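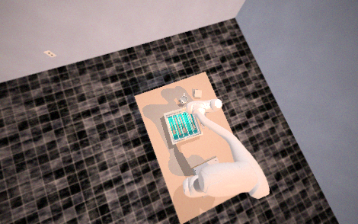 Figure 5. Rendered view with soft gray shadows on a plain, matte tabletop and a floor of dark gray and black square tiles.

This site uses cookies to remember your reading settings. Accept | Manage

Papers > Displays and Viewing > Dark Tones
2/19/18
Severyn Symonenko and Bohdana Pasichnyk

5. Room light and the loss of dark tones

The measurements in Section 4 were taken in a dark room. Office screens are rarely used that way. Light from windows and ceiling fixtures reflects off the front of the panel and adds a nearly constant amount to every pixel. The addition is small next to a bright tone and large next to a dark one, so the steps at the bottom of the scale are the first to merge. In an image such as Figure 5, the difference between neighboring floor tiles is at greater risk than the edge between the floor and the light tabletop.

We tested two panels, the Distent and the Katanberg. Both were set to a white level of 240 cd/m2 and left on for 40 minutes before the first reading. The Distent has a matte front layer; the Katanberg is glossy. Viewers sat at a fixed distance and adjusted a gray patch until it could just be told apart from its background. Each viewer completed 126 trials, split across the two panels and the two light settings. The order was mixed, with a short rest between settings.

Under room light, thresholds rose on both panels. The rise was larger on the Distent at the darkest background, where the matte layer scattered light over the whole screen. The Katanberg kept more of its dark range but was less steady: a small change in head position could bring the reflection of a fixture onto the patch. We removed trials in which the viewer reported a reflection. This makes the glossy panel look better than it would in daily use — a limit we return to in Section 6.

The Tkachenko correction raises dark tones by a fixed curve and leaves the upper half of the scale alone. It brought thresholds on the Distent back to around 5 percent above the dark-room values. It did less for the Katanberg. The cost is a grayer look in the dark, and two viewers remarked on it without being asked.

No correction was made for viewer age. The January sessions were run with the blinds closed and the later ones with the blinds open, but the light at the screen was held level with dimmable lamps. Readings were logged in Prandeo and checked by hand against the paper sheets. Where the two disagreed, the paper value was used.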